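Purkcombe Robotics Club - bin picking data, set 2

What this is

Recordings from the club's second term of bin picking. Each of the 136 episodes is one attempt to pick an object out of a grey bin with the KUKA arm. Set 1 used wooden blocks only and is kept in a separate folder. Please don't merge the two, as the episode numbers overlap.

Folders

episodes/ - one folder per attempt, numbered from 001
notes/ - the operator's log, plain text
splits/ - 100 episodes for training, the rest for testing

Images are saved every 400 milliseconds. Episode 7 has no log entry.

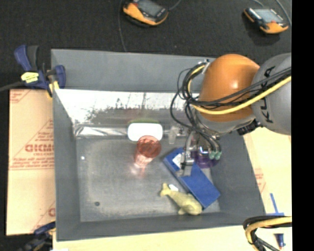 Objects were chosen by Si-eun Ban and Timo Weidemann from whatever members brought in. We wanted shapes and surfaces that our Orel detector had handled badly in set 1. The transparent red cup is labelled "cup_red", and the toy whale is "whale" whichever way round it lies. Shiny material at the back of the bin has no label and should be treated as background. Boxes are labelled by colour only.

Known problems

Labels were drawn by hand by three members and checked once by Valbona Kolev. Outlines on see-through objects are loose - expect a few pixels of error. The Stasis script skips episodes with an empty log, so run it with the keep flag on.

Use

Free for school and club projects. Tell Roswitha Rieger if you find a wrong label. Corrections go into the February release.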